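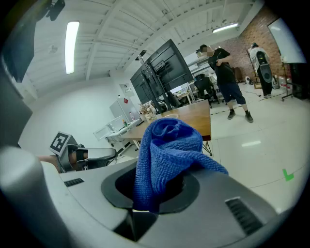 Section 2. Setting the brushing timer (Penlow children's toothbrush)

1. Hold the power button until the ring lights.
2. Press the button again to choose 2 minutes.
3. Start with the upper back teeth. The handle pulses when it is time to move on.
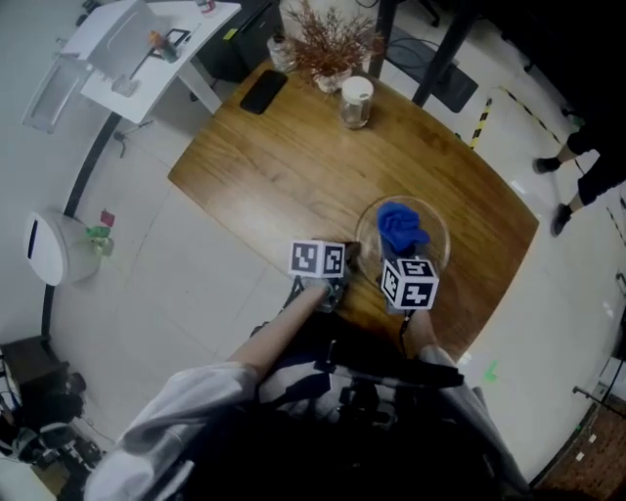 Blue cloth over a clear glass bowl.

4. Rinse the brush head and stand it upright.

Note: Replace the head every 12 weeks – sooner if the bristles spread.

Caution: Do not put the handle in the dishwasher.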